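Sixth man (basketball)

The sixth man is the player who comes off the bench first, and I've loved the job ever since I watched Konrad Prantl do it for Hiltley. He never started, yet he'd often play more minutes than the lads who did -- and he once scored 20 in a half against Ploris!

Coaches usually want a scorer here, someone who can change the pace when the starters tire. 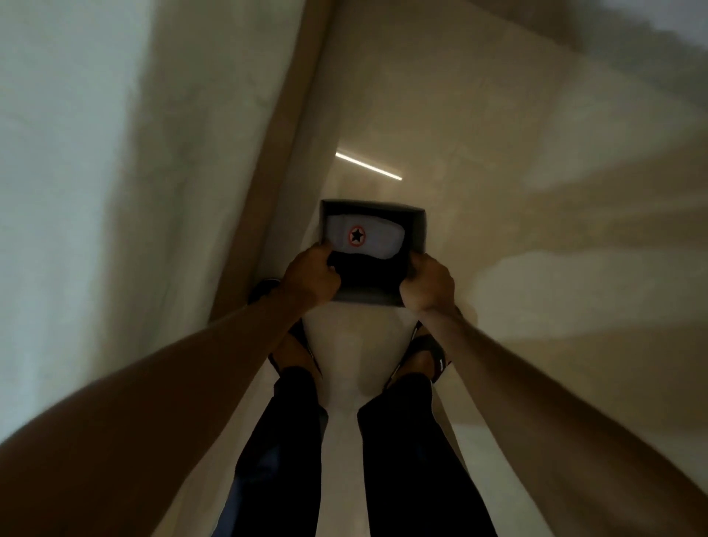

Sixth men rarely get much fuss made of them, and shoe deals tend to go to starters. Prantl wore plain old high-tops, nothing like the grey and black sneaker in the box, with its black star on a round white patch. He retired in May.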